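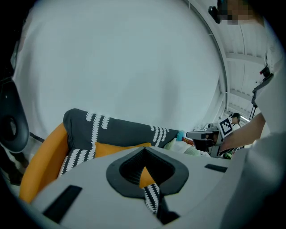 Sillano Home Sewing List
Subject: Re: Re: cushion for an orange chair - what color, what filling?
Date: 04/01/2026

Hi everybody,

I was going to stay out of this one, but I've been through the whole orange chair business myself this winter and I have opinions (sorry in advance, this got long).

On Friday the list wrote:

> I've inherited a chair with a curved orange frame and I love it, but
> nothing I own looks right on it. I tried a cream cushion and it looks
> like a diner. I tried a blue one and my daughter asked if we were
> rooting for a team now. I was thinking of something dark, but I'm
> worried it'll be a big black blob in the corner. Also the cushion
> keeps sliding down sideways every time somebody gets up. Is that the
> chair or is it me? I have a 9 inch zipper in the drawer I'd like to
> use if I possibly can.

Go dark! But go dark with a pattern in it. The one I settled on is charcoal gray with rows of little white shapes running in stripes. I call them wheat, my sister says they're leaves, and we've agreed to leave it there. The gray calms the orange down and the white keeps it from turning into your big blob. I'd had a plain charcoal one on there before Christmas and you're right, it was pretty grim. You couldn't tell it was a cushion from across the room.

My fabric is Vonel, a remnant from Bošković (the upholstery place behind the hardware store, if you're local - go on a weekday, the remnant bins are picked over by the weekend). The tag said it was rated for 3,000 rubs, and the woman at the counter made a face when she read it out. It's meant for decoration, so if your chair is the one everyone fights over, get something tougher. Mine mostly gets a cat and a pile of mail.

If you do go with a striped pattern, please please cut it so the rows run straight with the edge of the cushion. I eyeballed my first one and it was off by maybe half an inch from top to bottom, which I figured was nothing. Well, once you put a crooked stripe next to a curved frame it's all you see. I unpicked it and started over. What worked the second time was pinning along one whole row of the white shapes and using that as my line, and ignoring the selvage completely.

About the sliding: mine does it too. It ends up leaning at a slant no matter how nicely I set it up. I don't think it's you, it's a curved frame and a square cushion and they don't have much to say to each other. Things I've tried:

A strip of that rubbery drawer liner tucked behind. Works great, looks awful, and it stuck to the cover a bit.

Ties at the two back corners. Good, but you need something to tie them to, and on my frame they crept downward until the bow was at the bottom.

A heavier filling. This is the one I'd go with. I took out the polyester insert and put in a Felby one, the feather kind, and it sits down into the seat now. It still tips over, but it tips over and stays there, if that makes sense.

With the feather insert I'd make the cover an inch smaller than the insert each way so it fills out the corners. With polyester I'd match the size. And prewash the fabric! I didn't with my very first cushion years ago and the cover came out of the wash fit for a doll.

Now the zipper. I hate to say it, but 9 inches is tight for a full size insert. You can get a feather one through if you fold it in half and wrestle it, and you will find feathers in the butter afterward. If you really want to use it up, make a little lumbar cushion and buy a 16 for the big one. Or skip the zipper and do an envelope back, overlapping by a good five inches so it doesn't gape. I did an envelope on mine and I like it fine. Nothing hard to lean against.

One other thing, from whoever asked last week about adding piping in the same orange as the chair. I tried that on a sample and didn't like it. The two oranges were so close that the difference looked like a mistake. White piping would be pretty, or pale green if you have other pale green things in the room. I've gone without, mostly out of laziness. My piping foot has been missing since we moved the sewing table and I keep hoping it'll show up in a shoe.

I have a piece of the Vonel left over, long enough for one front but not a back. Happy to mail it to anybody who wants it for the cost of the stamp. You'd want a plain dark gray for the back, and any cotton canvas should do. Email me off list, please. We must be past 3,000 messages in the archive by now and I'd rather not have everyone's addresses in there.

Oh, and to the person with the recliner: I'd do the headrest cover first and see if you can stand it before you commit to the arms. Ten dollars' worth of fabric is a lot easier to give up on than 10 yards of it.

Back to my hems,

the one with the wheat (or leaf) cushion

--
Sillano Home Sewing List
Please trim your quotes and keep the subject line current.
The next swap sheet goes out in April.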